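Trestlow bench cell with the Proltano arm pair – anyone running one?

Reading time: 5 min

tinplate_ed wrote:
We're looking at the Trestlow bench cell for our lab, the version with two Proltano arms on one front rail. The quote came in October through Markbridge and it covers the enclosure, the rail, both arms, the control software and a year of phone support. It would be used for tabletop handling work: dishes, cups, small blocks. Nothing heavy. Before I sign anything I'd like to hear from people who have had one longer than a demo visit. Mostly I want to know about calibration, grip on smooth things, and how support answers when something fails.

taha_lamrani wrote:
We've had ours for 5 months. Short version: the hardware is decent, the documentation is poor, and support depends on who picks up.

Setup took two of us a day and a half. The manual has a section on mounting the arms, but it was written for an older rail and the hole spacing in the drawing is wrong. Bolt the plates on finger tight first, square them up, then torque them. If you tighten the left one first you will end up taking it off again.

Calibration was fine once I stopped using the automatic routine. I taught 78 points by hand over the table and it has held since then. I check it when I come in and again after lunch.

Our task set is glassware and small tableware. A wire wine glass holder with the glasses hanging upside down, a bowl, a clear plastic cup, and a wooden block at the tray in the middle. I wanted things that are hard in different ways. The block is easy to grip and easy to knock over. The clear cup is hard for any vision system I have tried, and it gets worse against a busy background.

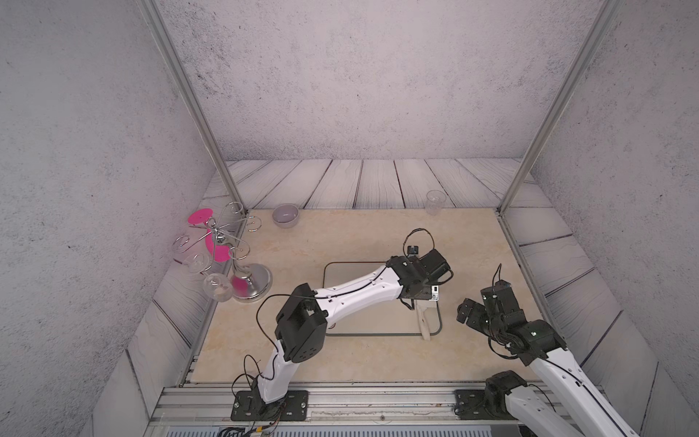
The arms share the space over the tray, so you have to decide early which one has priority. The software lets you set a keep-out zone per arm, but the zones are boxes only. With the elbows bent the way they need to be for that reach, a box wastes a lot of room. I ended up writing my own check and turning theirs down to the minimum.

Out of 172 logged block pickups I had 107 that needed no correction from me. That was the first month, with the stock gripper settings. It's better now, but I haven't done a proper count since.

rosin_and_flux wrote:
107 out of 172 on a block is bad. I'd expect that on the glasses.

taha_lamrani wrote:
Stock settings, as I said. The default close speed is too fast and it tips the block. Slow it down by half and most of that goes away. I'm not defending the default, somebody at Proltano should have caught it.

hanane.ek wrote:
Hanane El Khatib here, I ran one of these for most of last year at my previous job. I agree on the manual and the rail drawing. I don't agree about the automatic calibration. Ours worked well, but you have to let the arms warm up for twenty minutes first and the manual puts that in an appendix. Taha, did you warm yours up?

taha_lamrani wrote:
Ten minutes. I didn't see an appendix.

hanane.ek wrote:
Last two pages, after the warranty. Try it again with twenty. Teaching points by hand works, but you'll be doing it over every time you move a mounting plate.

On cables: get longer ones for the base end and tie them down under the rail. Ours were left to hang and one connector worked itself out. It took us a morning to find, and the error message said it was a servo fault.

rosin_and_flux wrote:
Does anybody think the enclosure is worth what they charge? We priced the Tikkanen frame, which is open on all sides, and bought arms separately. Came in well under the Markbridge quote. It's aluminum extrusion and panels. You can cut panels yourself.

hanane.ek wrote:
You can, if you have the time and somewhere to cut them. What you pay for is walls in the same place every day. We had an open frame before that and every time someone walked past in a bright jacket our vision results moved. Panels fixed most of that.

rosin_and_flux wrote:
A curtain fixes that too.

hanane.ek wrote:
Curtains move. We tried it.

tinplate_ed wrote:
Useful, thanks. How was phone support? It's a good part of the quote and I could drop it.

taha_lamrani wrote:
I called four times. Two good calls, one callback that never came, and one where I was read the manual page with the wrong drawing on it. Call before 10 in the morning if you can – you get the bench people then. I would keep it for the first year and drop it after.

hanane.ek wrote:
Same advice from me. Ask Markbridge to put spare gripper fingers in the quote as well. They wear at the tips and the wait for them was six weeks when I ordered.

tinplate_ed wrote:
I'll ask for the fingers and for a corrected rail drawing before we commit. Rosin, could you send me the part list for your Tikkanen build? I'd like to put the two side by side.

rosin_and_flux wrote:
Sent. Ignore the line for the casters, we took them off.

Related threads
Proltano gripper fingers: print your own or buy?
Tikkanen frame, leveling feet keep backing out
Clear cups and depth cameras
Markbridge lead times
Keep-out zones with two arms on one rail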